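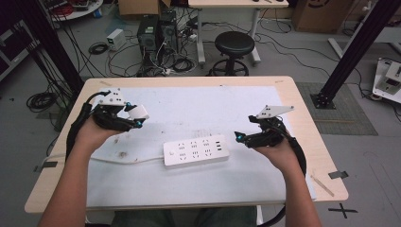
I've been meaning to write about the bus for months now, so let's do it while I have a pot of coffee and no excuses.

Last February I sold my car. It wasn't a grand statement, it just needed more work than it was worth, and I figured I'd go without for a few weeks and then find another one. Well, it's been a lot longer than a few weeks! I take the number 19 from Pudside to Bindumley most mornings and I've gotten weirdly attached to it.

The first thing I learned is that the timetable is more of a mood. The bus that's supposed to leave at 7:40 leaves when it leaves, and if you walk up at 7:39 feeling smug you'll be looking at its tail lights. So I get there 10 minutes early and read. I've finished more library books this year than in the last 5 put together (mostly murder mysteries, I'm not going to pretend otherwise).

The second thing is where to sit. Left side going in, always, for the view of the reservoir after Mapplebeck. In winter the sun comes up right over it and half the bus puts their phones down for a minute. Going home I like the seat over the back wheel – warm feet, terrible for soup. I once carried a tub of lentil soup home on that seat and my bag still smells like cumin.

I did miss the car for groceries. I tried doing one huge shop and dragging it all back, and my shoulders didn't forgive me for days. Now I stop at the little market by the Bindumley depot and get whatever fits in one bag. I throw out way less lettuce this way. I also eat more crackers than I used to, because crackers weigh nothing.

And the money! I kept a note on my phone of what I would've spent on gas, insurance and parking, minus my bus pass, and it came to 3,074 dollars by the time I stopped adding it up. Some of that went straight to new boots, which I needed with all this standing around in slush.

They're talking about cutting the last evening run, the 9:15, and I really hope they don't. If you ride it too, there's a comment form at the Pudside library, on the counter next to the returns slot. I filled mine out yesterday and went on to the back of the page.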